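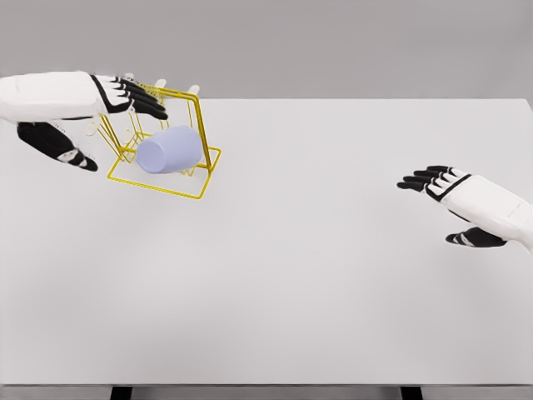

A table with a white top and dark legs.

Why does a table stand up?

Plestulham Museum of Everyday Things
Learning pages for ages 8 to 11
Written by Yanti Lumenta, Learning Officer
Last updated November 6, 2021

Tables are among the oldest kinds of furniture. People in ancient Egypt used small tables made of wood or stone, and the ancient Romans often ate at tables with three legs. A table has a simple job to do: it must hold things up off the floor and stay still while it does so. This page explains how.

Pushing down and pushing back

Everything on Earth is pulled towards the ground by gravity. When you put a book on a table, gravity pulls the book down and the book presses on the tabletop. The tabletop presses back up on the book with a force of the same size. The two forces acting on the book, gravity and the push from the table, are balanced, and the book stays where it is.

The tabletop bends a very small amount when the book is put down. The bend is usually too small to see. A long, thin shelf loaded with heavy books may bend enough to notice. This is called sagging.

Where does the weight go?

The weight of the book travels through the top and into the legs. The legs carry it down to the floor, and the floor pushes back. If the book is in the middle of a square table with a leg at each corner, the legs share the load equally. If the book is moved to one corner, the leg nearest to it does most of the work.

A leg that is being squeezed from both ends is said to be in compression. Wood, steel and stone are all good at resisting compression, and for this reason a fairly thin leg can hold up a heavy load. A leg that is very long and very thin may bow outwards in the middle when it is pressed. Engineers call this buckling. You can see it for yourself by standing a plastic ruler on its end and pressing gently on the top.

What makes a table tip over?

Every object has a centre of gravity. It is the point where all of the object's weight seems to act. Now imagine a line on the floor joining the feet of the table. The area inside that line is the base. As long as the centre of gravity is above the base, the table will stay upright. If someone leans hard on an edge that sticks out past the legs, the centre of gravity of the table and its load can move outside the base, and the table will tip.

A wide, low table is harder to tip than a tall, narrow one.

Why do some tables wobble?

Three points always lie on one flat surface. A stool or table with three legs will therefore rest on all of its feet, even on bumpy ground. Farmers once used three-legged stools for milking cows, as the floor of a barn was often uneven.

A fourth leg gives a table a wider base, but the ends of four legs do not always lie on one flat surface. If one leg is slightly short, or there is a dip in the floor, the table will rock. Some tables have screw-in feet that can be turned to make a leg a little longer or shorter.

Try it at home or at school

You will need a sheet of stiff cardboard, some paper, sticky tape and a few small books. Please ask an adult before you begin.

Roll four sheets of paper into tubes of the same height and tape them closed.
Stand one tube under each corner of the cardboard.
Place one book in the middle. Add more books, one at a time, until the table falls.
Make new tubes that are twice as tall and repeat the test.
Write down how many books each table held.

Did the short legs or the tall legs hold more? Did the tubes crumple, or did the table lean to one side first? A table that leans can often be made stronger by taping a strip of card from the top of one leg to the bottom of the next. This strip is called a brace.

Words to know

Base: the area between the feet of an object.
Brace: a part added to stop a frame from leaning.
Compression: squeezing from both ends.
Load: the weight that something carries.

Visiting the museum

The furniture gallery is on the ground floor and has 80 tables and chairs on display. School groups are asked to book ahead. Bookings for the March program are open to all primary schools.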